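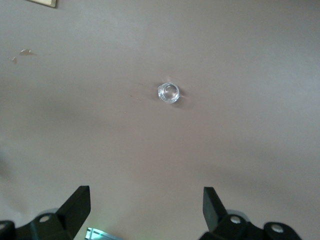
Bernora Craft and Repair Circle
Minutes of the meeting held 22 January 2018

Sharon Biwott opened the meeting and thanked everybody for coming out in such miserable weather, and thanked whoever left the ginger cookies by the sink. The minutes of the last meeting were read and accepted with one correction: the spelling of Lo Presti.

Jars and caps

Most of the evening went to this, and it was time well spent. We have had a good long run of donated jars for the bead and button sorting, but the lids have a way of wandering off, and the small clear screw caps are the worst of the lot because they disappear against any tabletop you set them on. Sharon had priced replacements from Cilitz, who sell the clear caps in bags of 600 or boxes of 2000. After some friendly back and forth – a few members felt strongly that we would never get through a box in our lifetimes – it was agreed to order one bag and see how far it goes.

It was also agreed that caps found on their own go into the blue tin by the door and are not to be thrown out, even the scratched ones. The paint table is always glad of them for mixing small amounts of glaze.

Tabletops

Several people brought up marks and dried glue on the work tables. Nobody was scolded, and we all admitted to a drip or two over the years. Members are asked to put cardboard down before gluing and to wipe up with a damp cloth before going home. Please, no more scraping with knives! Sharon will ask at Ulside what they use on their own tables, as theirs always look so nice.

Money

The balance stands at $265 after paying for heat. The caps will come out of this. The Lo Presti invoice for thread is still to come and will be looked at next time.

Other business

The July open house was talked over briefly. Ulside has offered the loan of folding chairs, which was warmly received. A sign-up sheet for baking is on the corkboard.

The meeting closed with coffee. Sharon to place the order and bring the bag along when it arrives.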